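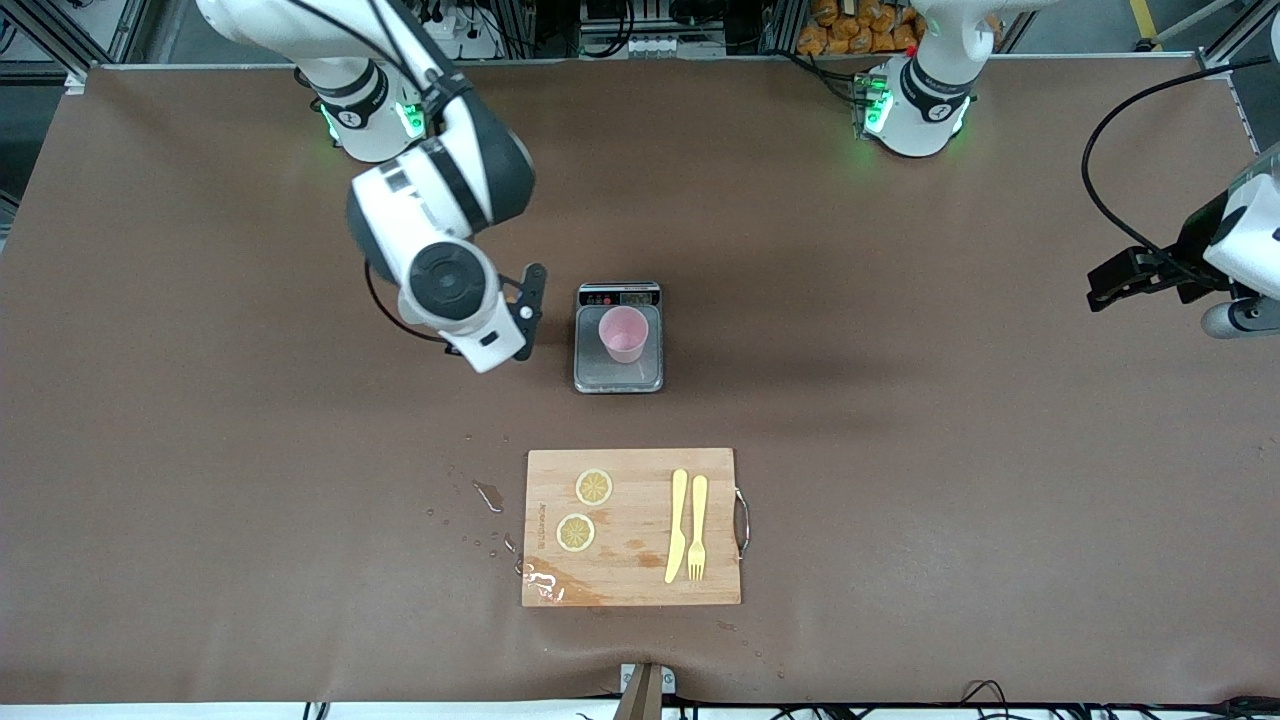 Pink cup on the kitchen scale, brown mat.

Plunditz Kitchen Weighing Set

Version of 20/03/2022

Plunditz is a set of short recordings of ordinary weighing jobs done on a tabletop with a digital kitchen scale. Most of them involve one light object, such as a plastic cup, being put on the scale or taken off it. The set was put together at the Utbridge workshop and is kept in the Tarport archive with the Yaman table-setting set, which uses the same file layout.

Contents

There are 184 recordings in 12 folders. Each folder covers one object and one kind of job. The folder name gives the object first and the job second, for example cup_place or bowl_remove. Every recording comes with:

- a video file from the fixed view of the table
- a text file with a one-line instruction
- a row in weights.csv

The instruction is written the way a person would say it in a kitchen: "Put the cup on the scale," "Take the cup off and set it on the mat." Spelling and punctuation were cleaned up. The wording was left alone, so the same job may be worded differently from one recording to the next.

The objects

Cups and bowls are plastic. They were picked because they are light and easy to replace. Lids are kept in a folder of their own and never appear on a cup. Some scenes also include food and spilled water.

The scale is a small household model with a silver-gray platform and a black display panel along the top edge. The readout is too small to read in many of the videos. Please do not try to recover weights from the picture. Use weights.csv.

The table

The table is covered with a brown mat. It has a slight sheen and a few lighter scuffs, and these can be used to line up recordings from different folders. The scale was put back near the center between sessions by eye, so expect its position to shift a little. The cup is not always in the middle of the platform either. Off-center placements were kept as long as the object was fully supported.

weights.csv

The columns are recording, object, job, start_g, end_g and note. Weights are in grams and were typed in by hand at the start and end of each recording. A blank in end_g means the display had gone to sleep before it could be read. Zero means the display showed zero. The note column is mostly empty.

Known problems

- 8 recordings in cup_remove start with the scale not zeroed. They are marked "no tare" in the note column.
- Lighting differs between the November sessions and the later ones. The mat looks redder in the November videos.
- Two rows in weights.csv had their start and end values swapped. Fixed in this version.

Suggested use

The set is small. It suits work on placing and removing light objects and on matching plain instructions to short jobs. It is a poor fit for anything that needs precise weights, as the scale only shows whole grams.

Changes

Lids moved to their own folder. Duplicate instructions in bowl_place removed. Column "weight" split into start_g and end_g.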